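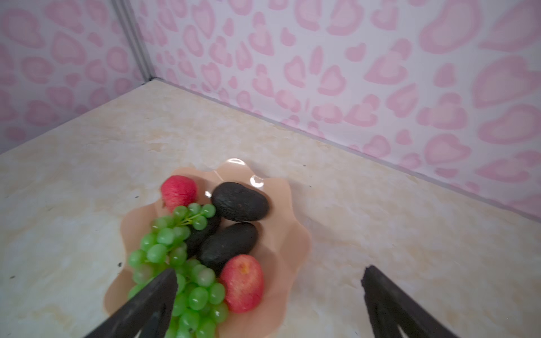
To: Members, Workplace Transition List
From: Nuria Paredes
Subject: Re: Operator duties at the Gostham site after the two-arm cells

Colleagues,

I am writing in response to the message circulated by Dexter Marquez, the relevant portion of which is quoted below for those who joined the list after June.

> Management at Gostham has confirmed that the produce handling trial
> will continue through the end of the contract with Trititz. Of the
> 329 employees on the packing side, 90 have been assigned to new
> duties connected with the arms. The company describes these duties
> as "supervisory." Our members describe them as sitting at a station
> for a full shift, guiding the arms through the same pick and place
> work, and being graded on it. I would ask the list whether other
> sites have agreed on a job description for this work, and at what
> rate it is paid.
>
> Dexter Marquez

The short answer is that one site has done so. At Cordero, where a comparable trial began earlier, the parties signed a side letter that created a separate classification called cell operator. The text was posted to this list as item 287 and remains available in the archive. I will summarize the parts that seem most useful to Gostham.

First, the letter recognizes the work as skilled. An operator at Cordero must learn to place soft and irregular goods with two arms, judge when a grip should be released, and decide when an attempt should be discarded. The company had at first proposed to pay this at the general packing rate. It withdrew that proposal after the operators kept written logs of their decisions for one month and submitted them.

Second, the letter limits continuous time at the station. Operators rotate after 90 minutes and may not be returned to the same cell without a break. Complaints of neck and wrist strain fell after the rotation was introduced, although the site has not published figures and I would be cautious about citing it in a grievance.

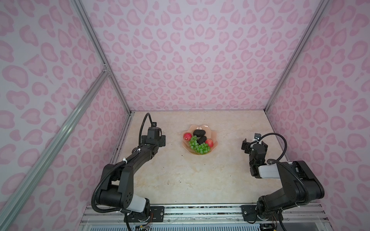 Third, and this is the point on which I expect the most difficulty at Gostham, the letter addresses the recordings. Every session at the cell is stored and may be used to train the system that will later perform the task without an operator. The Cordero agreement states that recordings may not be used for discipline. It does not state that the employee has any claim on them, and several members there regard this as the main weakness of the document. Truseo, which supplied the software at both sites, has taken the position that the question is one for the employer.

I would add a practical matter. The trial cells at both sites work with artificial fruit, and some supervisors have treated the assignment as light duty for that reason. It should be resisted in writing. The concentration required is the same, and a light duty label can affect how hours are counted toward seniority under section 493 of the site rules.

My recommendation is that the Gostham representatives request a classification meeting before the next rotation is posted, and that they bring the operator logs with them. Employees who remain on the packing line should be included as well — their pace has changed too, and they were not consulted on it.

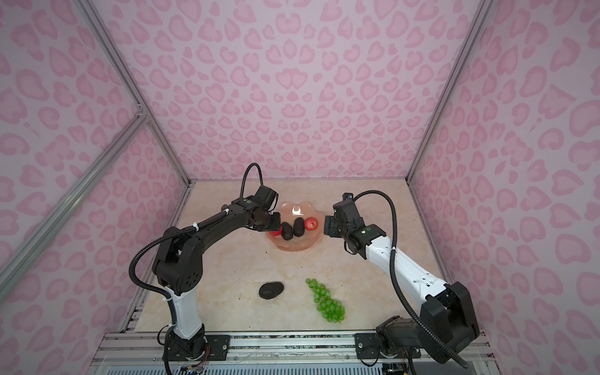
Dexter Marquez has since replied that he agrees with the request for a meeting but would put the recordings ahead of the pay rate. In his view the rate can be reopened each year, while a session handed over without terms cannot be taken back. He also notes that 12 of the operators at Gostham have asked to return to the line and have not received an answer.

I have no objection to that order of business. The requests to return should be listed by name and date and attached to the meeting notice. Members at other sites who hold a signed letter or a draft on this subject are asked to send it to the list with personal details removed.

Respectfully,
Nuria Paredes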